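Desktop tower (opened for repair)

A desktop tower is the upright sort of computer case, and I've spent more of my life inside them than I'd like to add up! For any work on the insides you lay it on its side, so the motherboard sits flat in front of you. I like a slotted metal top to work on, the kind with long grooves.
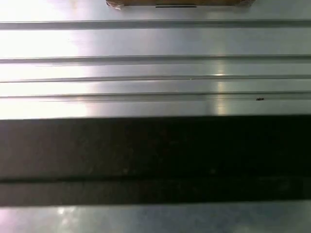
Dörte Kettler, who taught me, always swore by a plain wooden table (we still argue over it). Either way, unplug first and leave the case alone for a minute.

Layout

Makers differ, but you'll generally find the power supply, the drive bays and the board, with a bundle of coloured wires wandering between them. Dell is fond of blue plastic for the bits you're meant to pull, and I wish the rest would copy that.

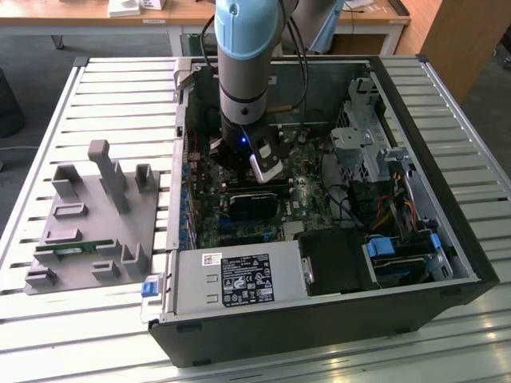
Expansion cards come out before anything underneath them. Barry Mapplebeck keeps his screws in an old Weken tin, 621 at the last sort-out in December, and still never has the right one.

Processor and memory

The processor sits under a metal bracket worked by a lever, and the memory slots run alongside. 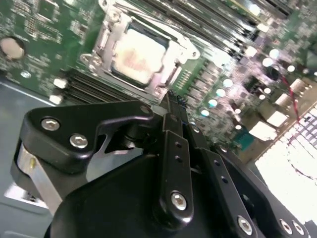 Coin cell

A round battery on the board keeps the clock going. Mine went flat after 13 years.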